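Last updated: May

Vevia Toy Library – progress report to the Gakent Fund

In this period the toy library opened at its second location, the community hall in Okoth. We lend toys and learning games to families with children under seven, and the loan is free of charge for three weeks. At the end of the period we had 37 families registered in Okoth, and nearly 700 loans were made in both places together.

Rehema Swai has finished the catalog. Every item now has a number and a card with the suggested age. We bought 12 new sets from the supplier Ludico, mostly puzzles and building sets, because these had the longest waiting list. 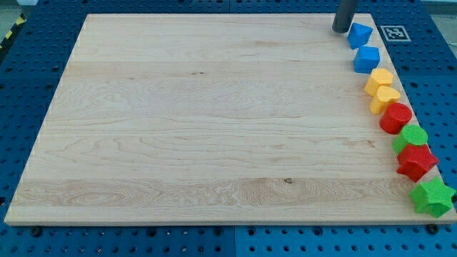 Colored blocks along one side of a wooden board.

The parent mornings started later than planned – the hall had a problem with the heating, and we lost two sessions. We would like to move the unused amount to the next period and hold the sessions then.

Returns are still our weak point. At the last check 20 items were overdue, and we do not want to charge fines. Beatrice Mrema now calls the families in the evening, after 6 p.m., and she will report on the result next time. We also ask the Fund to confirm if the shelves can be paid from the equipment line.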